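Snack Boxes, or How I Finally Got My Pantry Shelf Back

Can we talk about packaging for a minute? Granola bars, fruit chews, those little bags of crackers: they all come in a carton that takes up the same room whether it's full or down to the last one. For years my middle shelf was a wall of cartons, and half of them had one lonely bar rattling around inside. Then last August I spent an afternoon pulling every single thing out, and I've been a convert to open boxes ever since!

The idea is so simple. Unpack the snacks when you get home, flatten the cartons for recycling, and stand the packets upright in something shallow. I like a box low enough that you can grab a packet by its top edge without digging. Shoebox lids are a bit too low (everything flops over), but the bottom half of a shirt box is great, and so are the trays that canned drinks come in if you trim the sides down.

My shelf is 24 inches wide and fits more boxes than I ever thought it would. I leave a finger's width between them so they slide out like drawers. If yours stick, rub a stub of candle along the underside. Works on real drawers too, by the way!

A few other things I've picked up along the way:

Snip the "best by" panel off the carton and tuck it in front of the packets it belongs to. New packets go in behind the old ones.

Keep anything with chocolate away from the wall your oven backs onto. I learned this with a box of 30 and I'm still a little sad.

For packets that won't stand up, fold a strip of cardboard into a zigzag and drop it in. Six folds does it for my boxes, but play around with it.

Wipe the box with a barely damp cloth and let it air before you refill it. If it gets greasy, toss it and cut a new one. That's the beauty of cardboard.

I do the refilling on the kitchen table, with the good wipe-clean cloth on, and it takes me seven minutes tops.

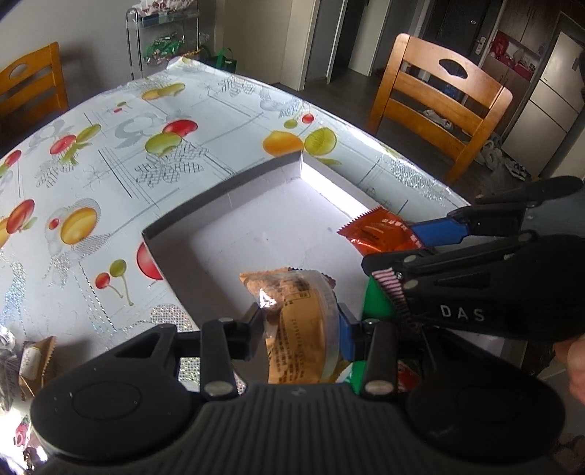

Lieven Declercq wrote in to say that he sorts by who eats what, one box per person, and that the arguments at his house stopped within a week. He also puts the lunchbox things on the lowest shelf so the kids can pack their own. I love that, and I'm trying it as soon as I've cut a couple more boxes!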